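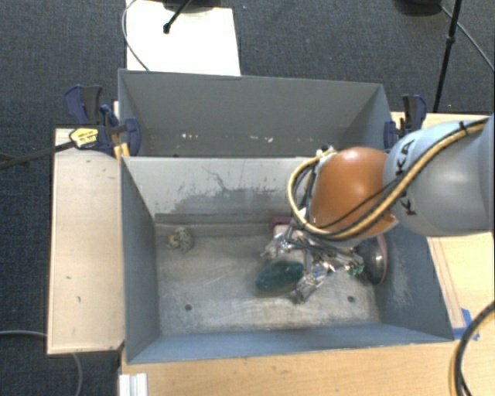
Bronisława Mazurek
Workshop Coordinator and Instructor, Solholm Community Workshop

Chapter 2
Preparing the Work Area

The previous chapter dealt with the selection of a second-hand arm and the electrical inspection required before it is first powered. This chapter addresses the work area itself: the bench, the bins, the clamping arrangement and the routing of cables. Readers who are building at home should complete the chapter before attempting any motion program.

The arrangement adopted throughout this book places two open-topped bins parallel to each other on a wooden tabletop, with the arm reaching in from one side. Grey bins are suitable, and second-hand ones are acceptable. Scuffs and stains on the floor or walls need not be removed. The bins must, however, be held by clamps at both sides, as a bin that shifts during a grasp will invalidate every taught position.

Cables carried on the outside of the arm require particular care. The bundle should be strapped to the arm and given a wide loop where it passes the joint - a short loop will pull at the connectors when the wrist turns. In the Imdale build, described in Section 2.4, a loop of 575 mm proved sufficient.

Test objects should differ in shape, colour and surface finish. Glossy objects are included deliberately, and their effect on the camera is discussed in Section 2.6. The first exercise calls for 30 grasps at reduced speed, with the operator's hand on the stop control throughout.

By the end of this chapter, the reader should be able to:
lay out and clamp a two-bin work area;
route and secure an external cable bundle;
record a grasp trial using the log sheet on page 53.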